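Rekside Guesthouse open day: a look round before the season

22 July 2026

Rekside opened its doors for an afternoon so that people could see the rooms before booking. I went because I have walked past the place for years and never been inside. It sits on the Clukholm road, a short walk uphill from the ferry landing, and it has been closed for building work since February. Visitors were free to wander, and there was a sign-up sheet at the desk if you wanted a call back about rates.

Getting there is simple. The bus from Jomine stops at the foot of the hill, and the last one back leaves early in the evening, so check the timetable on the pole before you walk up. If you are driving, the lot behind the building is small and fills quickly. I parked down by the landing and walked, and with a light bag it was no trouble. With two suitcases I would have wanted the lot.

The ground floor is reception, a breakfast room and a luggage room with lockers. The lockers take a coin that you get back. Check-in starts at three, but you can leave bags from the morning and use the shower next to the luggage room, which will suit anyone coming off the night ferry. The desk closes late in the evening and after that you get in with a code.

I looked at four rooms. The cheapest are the singles at the back, number 114 among them. It has a narrow bed, a desk, a sink and a hook rail on the door. The bathroom is across the hall and shared with two other rooms. I sat on the bed and found it firm. There is a fan but no air conditioning, and on a warm afternoon with the window open the room was fine. The view is of the parking lot and the hillside.

The doubles at the front all have their own bathrooms. The water came hot quickly and the pressure was good, which I can't say for every place in town. These rooms get some noise from the road. I stood in one for a while and heard each truck that changed gear on the hill. Traffic should drop off after the last ferry, but light sleepers should ask for the back.

There is one dorm, on the top floor, with eight beds. Each bed has a curtain, a lamp and an outlet, and the lockers under them are big enough for a full backpack. The ceiling slopes, so the taller guests will want the beds by the door. I thought it was a good dorm. It is also the only part of the building you can't reach by elevator.

Breakfast is extra unless you book direct. On the open day they put out bread, cheese, boiled eggs and coffee and said it would be much the same in the season. The coffee was strong and the bread came from the bakery in Son. Tables are close together, and I expect it to be a squeeze on a full morning.

Prices are posted at the desk. A single at the back is 561 a night in high season, and a bed in the dorm is 200. There is a discount from the third night on, and you can cancel free of charge up to the day before. The tourist tax is added at checkout and isn't in those figures, so leave room for it.

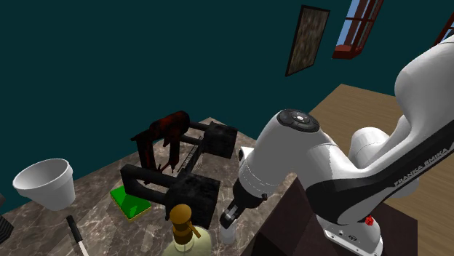
Guests who stay longer will want the shared kitchen, and it is the part of the house I heard most questions about. It is open from early morning until ten at night. There are shelves in the fridge for each room, and you are asked to label your food and clear it out when you leave. Pots and plates are provided, oil and salt too, but bring your own tea towel. I like a dark color in a room where people cook, and a deep teal wall with a marble countertop in front of it is a combination I would happily have at home. The house rules ask that you wipe down after yourself and keep red wine and lemon off the stone.

Laundry is in the basement, with two washers and one dryer. You buy tokens at the desk. The drying lines outside are free to use.

A few things were still unfinished. The elevator was working but had no floor numbers on the buttons, and the back stairs smelled of paint. The Wi-Fi was good on the ground floor and weak in the dorm. I asked at the desk and was told another router is on order.

I would stay here for a night or two before a ferry, and longer if I could get a room at the back. Families might do better at the cabins in Son, where there is grass and a place to swim. For one person with a bag, the single across from the bathroom is good value. I left my name on the sheet for September.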